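Ticket: Garment folding – policy releases hem too early
Project: Vinis
Opened by: Milan Verstraete
Assigned to: Waldemar Tomaszewski
Status: waiting for retest

Milan, first entry
Since the August dataset was merged, the folding policy opens the fingers before the hem arrives at the fold line. It happens mostly with long sleeves. T-shirts are fine. I trained on 700 demonstrations, with the same settings as before the merge. I already tried a lower learning rate and a longer action horizon, and neither one helped.

Waldemar
Thank you for the clear report. Please tell me which sessions are in the merge. The Dosamholm sessions were recorded with the older finger calibration, and I suspect that the width value is shifted there.

Milan
Of the 700, 188 are from Dosamholm. Soft knits are the hardest case for the width signal, as the fingers are almost closed during the whole carry and a small offset already looks like "open".

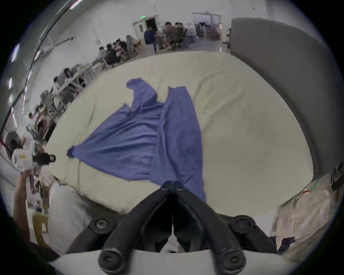
I plotted the width for all the long-sleeve demonstrations. In the Dosamholm part the closed position reads about 4 mm too high. In the rest it reads zero, as it should.

Waldemar
Then this is the cause, I think. Please run the Lalard script on the 188 files only – not on the full set, or the good ones will be shifted too. After this, train again from the checkpoint at step 401, not from the last one.

Milan
Script is finished, no errors. Training started at 14:20. One question: should I keep the smoothing filter on the width? It was added by Jacobs and I am not sure if it is still needed.

Waldemar
Keep it for this run, so that we change only one thing. We can test without it later in a separate ticket.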